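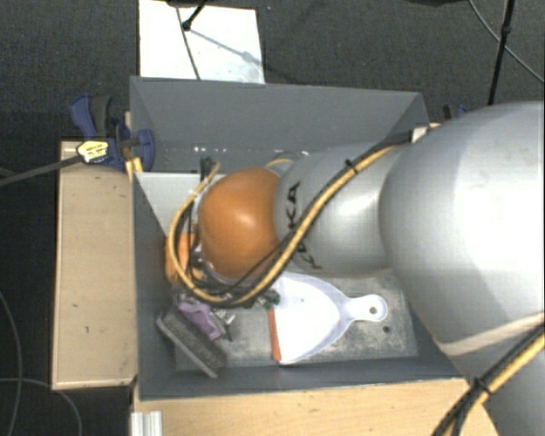 Chapter 4: Ink on Cloth

Reading time: 2 minutes

I ruined my first paid order. It was a batch of tea towels for a café in Clulton, and I'd printed every one of them before I noticed the ink was sitting on top of the cloth like paint on a greasy plate. One wash and half the design went down the drain (the café owner was very nice about it, which made it worse!). So when people ask me why this book spends a whole chapter on ink before we've pulled a single decent print, I tell them about the tea towels.

In the last chapter we stretched and coated a screen. Now we need something to push through it, and you've got two main families to choose from: water-based inks, which soak into the fibres and feel soft once they're dry, and plastisols, which stay on the surface and never dry at all until you heat them. I learned on plastisol, at an evening class run by Tamsin Hutchins, and I still reach for it when I'm printing white on a dark hoodie. For tote bags and anything that goes near a baby, I'm a water-based person through and through.

We'll start with how each sort behaves in the screen, then move on to mesh. I'll use a Kasprzak hand bench for all the worked exercises, but any bench with a decent hinge will do — mine spent years on a kitchen table. After that comes curing, and a long section on test washing, with my own results from a run of 420 shirts we did one April for the Dukness rowing club. There were 2 colours, one very tight deadline and a heater that kept tripping the fuse.

Have some scrap cotton by you as you read. Old pillowcases are lovely for this. You'll also want a pencil, as Exercise 4.1 asks you to write on the cloth before you print it.

Related chapters
Chapter 3: Stretching and Coating a Screen
Chapter 5: Lining Up a Second Colour
Chapter 6: Printing on Dark Fabric
Appendix B: Mesh Chart

© Ramano Press | Contact us | Back to top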